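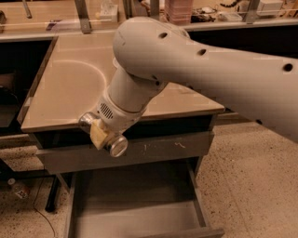
The arm at the front edge of the bench in the Gunnlaugsson Lab, with the drawer pulled out below.

Robot Learns to Open Drawers by Feel

Jul 23, 2019

If you have walked past the Gunnlaugsson Lab this summer and heard a long metal scrape followed by cheering, that was the drawer project. The cheering has gotten louder lately, and the latest round of tests explains why: with the new method, called Breneo, the arm opened the test drawer in 39 tries out of 40.

The same arm with the planner we were using before managed 7 out of 40. Same drawer, same bench, same people standing nearby with their fingers crossed.

Opening a drawer sounds like such a small thing to be excited about, so a little background for readers who don't spend their days with robots. Most of the furniture in a working lab is old, and old drawers have opinions. They stick for the first inch and then let go all at once. They lean to one side as they come out. Some need to be lifted slightly before they will move at all (you probably have one like this in your kitchen). A person handles all of it without thinking, mostly through the hand and wrist. You pull, you feel it catch, you shift a bit, you pull again.

A robot that works only from a camera has a much harder time. It sees the front of the drawer, works out a straight path backward, and follows that path whether the drawer is coming along or not. If the drawer binds, the arm either slips off or keeps on pulling, and then the safety stop kicks in and everybody goes for coffee. We drank a great deal of coffee last fall.

Breneo starts from the other end. The camera is used once, to get the arm close, and after that the robot pays most of its attention to what it feels at the wrist. Bjartur Hallgrímsson, who leads the work and wrote most of the code, likes to describe it as a conversation with the drawer. The arm gives a light tug and listens for what comes back. If the push-back is straight along the direction of the pull, it pulls a little harder. If the push-back comes from the side, the arm shifts toward the side where the drawer wants to go and tries again. Each of these tugs is small, and they come quickly one after another, so from across the room the whole thing can look like a single slow pull with a bit of a wiggle in it.

What makes this more than a clever wiggle is how the robot decides what to try next. It keeps a running guess about the kind of motion the drawer allows: which way it slides, how much friction there is, and how far it has left to go. Every tug tightens that guess. By the time the drawer is halfway out, the arm has a pretty good picture of it and can move with more confidence. The guess is also saved, so when the robot comes back to a drawer it already knows, it starts from what it learned last time. We had hoped for some benefit there and it was bigger than we expected. Second visits are clearly smoother, and you can hear the difference!

The learning part happened in two stages. First came simulation, using our in-house simulator, Jivar, where we can make drawers as nasty as we like. Jivar will happily produce a drawer with a bent rail, or one that has dried glue along one side, or one that's so stiff no sensible person would keep it. The robot practiced on a large spread of these overnight and learned a general habit of testing gently and adjusting early. After that we moved to the real arm and the real bench, and the habit was tuned on live pulls.

That second stage is where most simulated skills fall apart, and ours fell apart too, for a while. In Jivar, friction was tidy. A drawer was either sticky or it wasn't. On the bench, the stickiness changed along the way, and it changed again after the drawer had been opened a few times in a row. The robot kept reading this as a side force and drifting off to the left, very politely, until it lost its hold. Bjartur spent a good part of the spring going through force traces by hand, and the fix he landed on is one of my favorite bits of the whole project. He had the simulator change its friction in the middle of a pull, at random, so the robot could never count on the next inch feeling like the last one. Once it had practiced that way, the drift on the real bench all but went away.

A word on the gripper, as visitors always ask. It has two short, shiny metal fingers, and for this task it does very little gripping. The drawer we use for testing is a plain sheet-metal one under a desk, and the arm goes for the front lip with one finger and draws it out. Hooking leaves the finger free to slide a little along the lip as the drawer turns. When we tried a firm pinch in the early runs, any small twist in the drawer went straight into the wrist, and the force readings got so messy that the robot couldn't make sense of them. A looser hold gave us cleaner signals. It's a funny lesson to learn after putting so much work into grip strength in earlier projects, but there it is.

How the test was run

We wanted the comparison to be fair, so both methods got the same number of tries and the same starting spots for the arm. The starting spots were drawn at random ahead of time and written down, and neither method was allowed a second attempt from the same spot. A try counted as a success if the drawer ended up open past a tape line on the inside wall of our measuring jig, with no safety stop and no human hand touching anything. The drawer was kept empty throughout. We pushed it shut by hand between tries, which turned out to be the most tiring part of the job.

The older planner's good runs nearly all came from starting spots that lined the arm up straight with the drawer. From an angle it had almost no chance. Breneo didn't seem to care much where it started, and that pleased us more than the total did. A robot in a real building will almost never get to start from the perfect place.

And the one miss? The finger came down a touch too far forward, in front of the lip, and the robot started its tugs on thin air. It felt no push-back at all and took this as a drawer that slides beautifully. It then moved backward through the full motion, very smoothly, and reported success. We laughed quite hard, and then we added a check. The arm now expects at least a small amount of drag before it believes it is holding on to something. We haven't rerun the full test with that check in place, so the score stands as it is.

What we don't know yet

It's early, and there are gaps. All of the scored tries were on a single drawer. We have played with others around the lab, and the results look promising, but playing is all it was, with no tape line and no list of starting spots. We also have very little to say about drawers with things in them. A full drawer is heavier, the load slides around, and the friction shifts as it does. Jivar can handle the weight, but it doesn't yet handle loose items rolling toward the back.

Closing is another open question. You would think it's just opening in reverse, and for a smooth drawer it is. A drawer that leans, though, tends to jam on the way in at a different point than on the way out, and the saved guess from opening isn't always a help. Bjartur has a few ideas on this and a whiteboard that no one is allowed to clean.

Speed needs work too. The robot is slow compared with a person, mainly during the first light tugs, where it is being careful on purpose. Some of that caution can probably be trimmed for drawers it has met before. We'd like to keep it for strangers.

Coming up

In September we start on cabinet doors with our partners at Novero, who are lending us a set of cabinets for the purpose. Doors swing, so the direction of the pull changes the whole way through, and the idea of feeling for the allowed motion should carry over nicely. I'm curious to see how much of the drawer practice transfers. My guess is a lot, Bjartur's guess is less, and there is a cake riding on it.

We are also getting the Jivar changes ready to share with other groups in the building. The changing-friction feature is useful for far more than drawers, and the folks working on cable plugging have already asked for it. If your project involves anything that sticks, slips or jams, come and talk to us before we freeze the settings, and tell us what yours does that ours doesn't.

And if you have an awful drawer, we want to hear about that as well. The worse the better. Rusted rails, missing stops, the one in your office that only opens if you kick the desk first. We can't promise to fix it, but we'd love to pull on it for an afternoon. Leave a note in the box by the lab door with your room number and a line about what goes wrong.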